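How Does a Robot Learn to Open the Fridge?

Think about the very first time you opened a refrigerator. You probably can't remember it, because you were very small and your hands were likely sticky. Maybe you pulled on the wrong side. Maybe you pulled too softly, and the door stayed shut. But you had watched grown-ups do it again and again, and after a lot of tries your arm simply knew what to do.

A robot doesn't get to grow up in a kitchen, so people have to give it that practice in another way. They collect examples — heaps and heaps of them — and feed them to a computer program that looks for patterns. The program is called a learning system, and in this story the learning system has a name. It's called Neteretti, and the people who look after it work in a town called Putthorpe.

Kenji Benavides is one of them. His job title is "demonstrator," and what it means is that he opens a lot of doors. He moves two robot arms with his own hands, a bit like working a pair of very fancy puppets, and the whole time he is doing it a computer saves what the cameras see and how every joint in the arms is bending. One try from start to finish is called an episode, just like on TV, though I have to say the plots are rather simple.
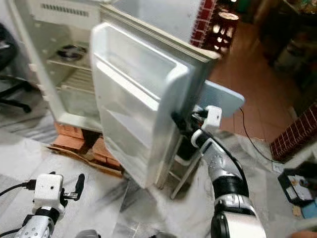 How many examples does a robot need to learn one job?

It depends on the job. For opening and closing a refrigerator door, Kenji's team set out to collect 368 episodes, and a harder job, such as folding a shirt, can take a great many more. People who build these systems usually collect a batch, let the computer study it, test the robot, and then decide whether to go back for another batch.

Now, you might wonder why anybody would need 368 examples of the same door. Couldn't the robot just copy the first one? Well, suppose it did. It would move its arm to exactly the same spot every single time, and that would be fine until somebody bumped the fridge a little to the left. Then the robot would reach out, close its fingers on nothing at all, and pull very confidently on thin air.

So the examples have to be different from each other. Ha-rang Choo keeps the list of what should change. On one try the door starts out shut, and on another it starts open just a crack. Sometimes the robot begins close by and sometimes farther back. The lights can be bright, or the curtains can be drawn. She also asks for different refrigerators, because if you only ever meet one fridge, you may think all fridges look like that one.

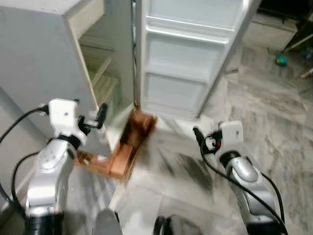

Ha-rang likes to compare it to learning what a dog is. If the only dog you had ever met was a big brown one, you might not know what to make of a tiny white one with a bow on its head. After you've met lots of dogs, you don't have to think about it anymore. Learning systems work a bit like that, except that they need many more dogs than you do!

Real homes are especially good places to collect examples, and I think this is my favorite part. A laboratory table may have one cup on it, all alone in the middle. A table at home has whatever people have put there, and things move around all day long. There are toys and bottles and bowls, and people walking by with bare feet. If a robot is ever going to help out in a house, it had better see what houses are like.

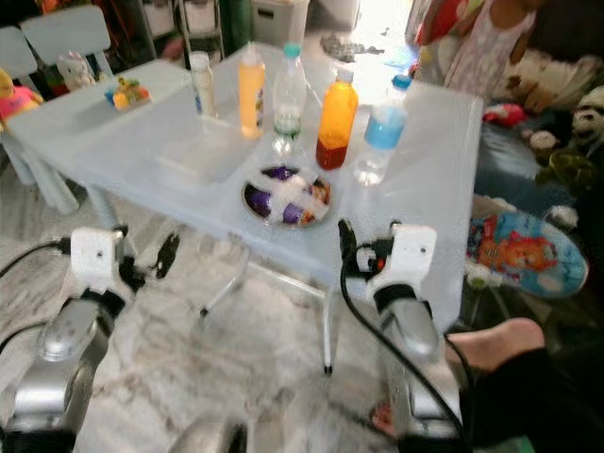
Not every episode is a good one, of course. Arms bump into things and grippers slip. (A gripper is the robot's version of a hand, and it often has just two fingers.) On one Monday in March the team recorded 30 episodes before lunch, and then Debashish Pramanik sat down to watch them all. He is the checker. He looks for blurry pictures, missing pieces, and tries that stopped in the middle, and he writes a short note beside each one. A try that went wrong isn't always thrown away, either. If the gripper slipped and Kenji went back and got it right, that can be a very useful thing for Neteretti to study.

Checking takes patience. Debashish stops for a stretch after every 20 episodes, and he says that is mostly for his neck.
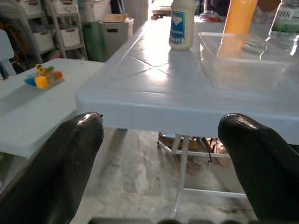 There is one more thing to know about, and it has to do with cameras. A robot may have one up high, about where your eyes would be, and others down by its wrists. The high camera is good for finding things across a room. The wrist camera is good for the last little bit, when the fingers are nearly touching what they want to pick up. All the cameras have to be recorded with the same clock, so that the computer knows which pictures go together.

Try it yourself

Ask a grown-up or a friend to be your robot, and put an empty plastic cup on a table. Your robot may use only a thumb and one finger. Show your robot how to pick the cup up, just once, and then turn the cup upside down and ask for it again. Next, move it to the edge of the table. Which examples did you have to add before your robot could do it every time? Write them down, and you'll have made a list a lot like Ha-rang's.

Words to know

Demonstrator: a person who shows a robot how to do a job.
Episode: one recorded try, from start to finish.
Gripper: the part of a robot that holds things.
Learning system: a computer program that finds patterns in examples.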